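In Defence of the Occupied Worktop

For a number of years the advice given to households about their kitchens has moved in a single direction. Worktops are to be cleared. Appliances are to be put behind doors, utensils into drawers, and dry goods into a larder out of sight. The Restar guidance on domestic storage, which many landlords and housing providers now hand to new tenants, treats any object left standing on a kitchen surface as a fault to be corrected. It is the view of this essay that the advice is mistaken in its main point, and that it has made a good many kitchens harder to use.

The case for the cleared worktop rests largely on hygiene and on appearance. The first of these deserves respect. A surface that cannot be reached cannot be wiped, and crumbs will gather behind a toaster whatever the habits of its owner. The second is a matter of taste, and taste has been allowed to carry more weight than it should. A kitchen prepared for a sale or a letting is arranged to be looked at for a few minutes. A kitchen in use has to serve every day, often before seven in the morning, and often for more than one person at once.

When Colilmont reviewed its shared kitchens last October, residents were asked which items they used daily and where those items were kept. Of the 89 who replied, 40 kept their toaster in a cupboard and took it out each time it was wanted. Several remarked that they had largely given up toast. This is a small matter, but it shows how a rule about storage can become, without anybody intending it, a rule about what people eat.

An occupied worktop need not be a disordered one. The older practice, still followed in many homes, was to place things along the back and the sides according to how often the hand goes to them, and to leave the front for work. Utensils stand upright in a pot. Dry goods are kept in a lidded canister near the place where they are measured out. The toaster stays where it is used, and a board lies ready for the knife.
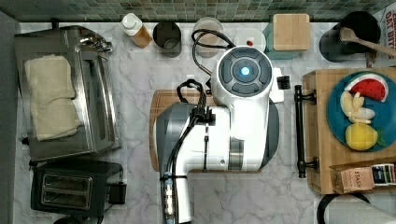

A marble worktop with canisters and utensils kept to the back, the toaster and toaster oven to the left, and boards set out.

There are limits to the argument. A towel laid over a toaster oven should be removed before the oven is switched on, and any guidance worth printing ought to say so. Wooden boards kept out permanently must be dried on both faces. Households with very short worktops will have to choose, and it would be reasonable for them to choose no more than three things to leave standing. In the smallest flats at Jirgate the usable surface is scarcely wider than the hob, and the case for cupboards there is strong.

What is asked for is a change of emphasis. The Ocampo handbook, now under revision, at present gives nine pages to concealed storage and a single paragraph to the arrangement of surfaces. A fairer division would begin with the worktop, ask what is done at it and in what order, and only then consider what might be put away. Tenants should also be told plainly that an inspection will look at whether a kitchen is clean and safe, and that a spoon in a pot by the wall will not be counted against them.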